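Comunidad Sketitz — Orden y trabajo en casa

¿Cómo organizo piezas pequeñas sin perderlas por la mesa?

Geert De Haan
31 de julio de 2023

¡Hola a todos! Desde abril estoy metido de lleno en ordenar mi rincón de piezas y me lo estoy pasando en grande. Tengo más de 700 piezas pequeñas, casi todas mezcladas, y ya me he decidido por separarlas por color. La superficie donde trabajo es lisa, de un tono entre gris y beige, y lo pequeño se ve enseguida, pero también rueda que da gusto.
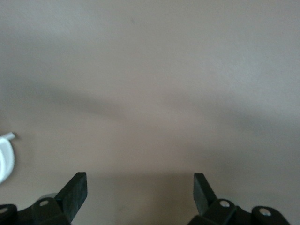
La superficie de trabajo, sin piezas en medio.

Mi duda: ¿un recipiente grande por color o muchos pequeños? ¿Y transparentes o blancos?

Fletcher Tuhiwai

¡Qué buen proyecto! Yo pasé por lo mismo con 971 piezas y te diría que blancos y de paredes altas, sin dudarlo. Dentro de un recipiente de plástico blanco una pieza azul salta a la vista, por pequeña que sea, y las paredes lisas se limpian con un paño en un momento. Los transparentes me gustan para guardar en estantería, pero para clasificar me cansan la vista.
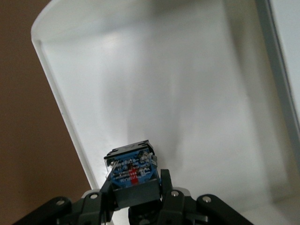
Cómo lo haría yo

Empieza por el color que más tengas y saca solo un puñado cada vez. Suelta cada pieza dentro del recipiente, cerca del fondo — si la tiras desde arriba, rebota y acaba en el suelo. Con 2 recipientes grandes vas bien al principio; luego ya verás qué colores piden sitio propio. Yo terminé con 13 y encantado.

Ah, y etiqueta por fuera, nunca en la tapa. Las tapas se cambian de sitio solas.

saithong_taller

Yo uso tarros de mermelada y listo. Para la mesa, una bandeja con borde y no rueda nada. En la ferretería de Timville las tienen baratas, o las tenían.

Geert De Haan

¡Mil gracias a los dos! Me quedo con los blancos y pruebo también lo de la bandeja. Esta tarde empiezo con las azules.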